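How to turn a folder of slides into a video from the command line

At my work I must give the same talk many times, and after the last one people asked for a recording. I did not want to sit in front of a screen recorder and press the space bar, so I made a small script instead. It takes slides as pictures, puts each one on the screen for the time I want, and adds my voice under them. I describe the steps on Linux. On a Mac they are the same, except for the installation.

What you need

You need ffmpeg, a text editor and a PDF of your slides. You also need pdftoppm, which comes in the package called poppler-utils. For the voice, any program that can save a WAV file is good enough. I use the recorder which was already on my laptop.

Step 1. Make one picture for each slide

Put the PDF in an empty folder and open a terminal there. Then type:

pdftoppm -png -scale-to-x 1920 -scale-to-y 1080 talk.pdf slide

You will get files with names such as slide-01.png and slide-02.png. If your slides are in the older 4:3 shape, this command will stretch them. In that case write -1 after -scale-to-x and leave the height at 1080, and do the padding in Step 4.

Please check the numbers in the names. When the PDF has fewer than ten pages, the zero is missing and you will have slide-1.png.

Slides which are only one full picture need a second look at this size, as small details can become soft.

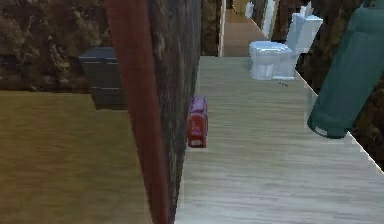
Salamatu Kpodo wrote to me that her slides came out with grey letters and thin lines broken in pieces, and that it went away when she made the pictures at double size and let ffmpeg reduce them later. I tried it with my own PDF and the letters were indeed cleaner, so if your text looks poor, use 3840 and 2160 in the command. The scale filter in Step 4 will do the rest.

Step 2. Record the voice

Record the whole talk in one file and call it voice.wav. When you make a mistake, stay quiet for a moment, say the sentence again and continue. You can cut the bad part afterwards. Leave a short silence between two slides — it makes the next step much easier.

Step 3. Write the list of times

Listen to the recording and note how many seconds each slide should stay. Then make a file called list.txt, in this form:

file 'slide-01.png'
duration 8
file 'slide-02.png'
duration 30
file 'slide-03.png'
duration 11
file 'slide-03.png'

The last slide must be written twice. Without the second line, ffmpeg may not respect the duration of the last picture, and your final slide can disappear too early. I lost an evening to this.

My first list was typed by hand. Elias Nassar later showed me that it is quicker to put the times in a spreadsheet, one row for each slide, and to export the two columns as text.

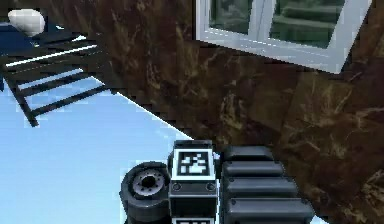 Step 4. Join everything

Now type this as one line:

ffmpeg -f concat -i list.txt -i voice.wav -vf "scale=1920:1080:force_original_aspect_ratio=decrease,pad=1920:1080:(ow-iw)/2:(oh-ih)/2,fps=30,format=yuv420p" -c:v libx264 -c:a aac talk.mp4

The part with "pad" puts black bars at the sides when the slide is too narrow. The part with "yuv420p" is for older players, which otherwise show only a black window.

Step 5. Watch it to the end

Look at the places where the slide changes. If one change comes too late, correct only that number in list.txt — but remember that all the later slides move too, so take the same seconds away from one place and give them to another.

If you see the message "Unsafe file name", there is a space or a full path in your list. Rename the files, or add -safe 0 before -i list.txt.

To change one slide later, export the PDF again, repeat Step 1 and run the command from Step 4. The list and the voice can stay as they are.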